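Martes 26 de noviembre
Por Bayu Kusuma
Lectura: 3 minutos

Me he levantado con dolor de espalda y sin ganas de salir. Llovía. He desayunado de pie y he decidido que hoy tocaba la cocina, que desde octubre la limpio solo por encima. El trabajo de Zostlow puede esperar al jueves.

He empezado por lo pequeño, lo que siempre queda en la encimera y acaba pegajoso. Parvathi dice que la mitad de esas cosas se pueden tirar. He tirado dos. El resto lo he fregado y lo he vuelto a dejar donde estaba.
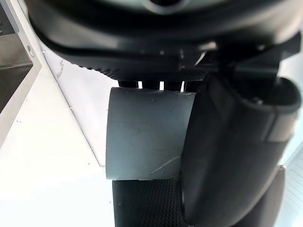
La pieza gris redondeada, con su arañazo y sus manchitas.

El arañazo no se va. He probado con bicarbonato y con el lado áspero del estropajo, poco rato para no hacer otro peor. Lo dejo así.

A media mañana ha llamado Jasper Verbeke por lo de la mudanza. Quiere saber si le guardo 17 cajas en el trastero. Le he dicho que caben 3, y apretadas. Se ha quedado callado y luego ha preguntado por el garaje.

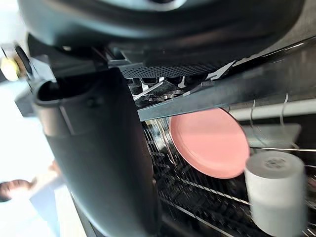

Sigo sin decidir si la vajilla de diario se seca con trapo o se deja escurrir. Mi madre lo secaba todo. Yo dejo que escurra y luego se me olvida guardarlo, así que el plato rosa pasa más tiempo inclinado entre los alambres que en el armario. Dirk, cuando viene a comer, lo coge directamente de ahí. Al final es más práctico – aunque ella no lo aprobaría.

Después de comer, el fregadero. Vinagre, agua caliente, bayeta. Los vasos aparte, que con la grasa se empañan.

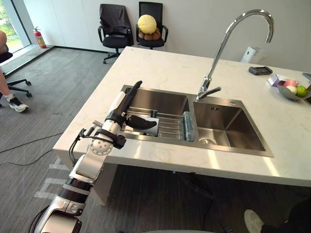
Por la tarde

He bajado a comprar bolsas y pilas. 94 céntimos más caras que la última vez, las pilas. Me he encontrado a Ryota en el portal y hemos hablado de la caldera, que vuelve a hacer ruido. El técnico no viene hasta la semana que viene.

Al volver he repasado el grifo con un paño seco. La cal de la base cuesta, hay que insistir con un cepillo viejo.
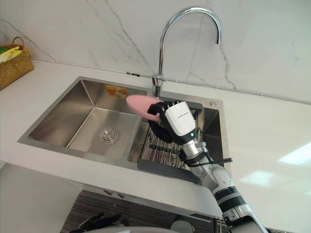 El fregadero de dos senos, el grifo alto y la cosa rosa de siempre.

He cenado sopa. Mañana, los azulejos, si la espalda me deja. Falta llamar a Jasper.

© Bayu Kusuma · Contacto · Volver arriba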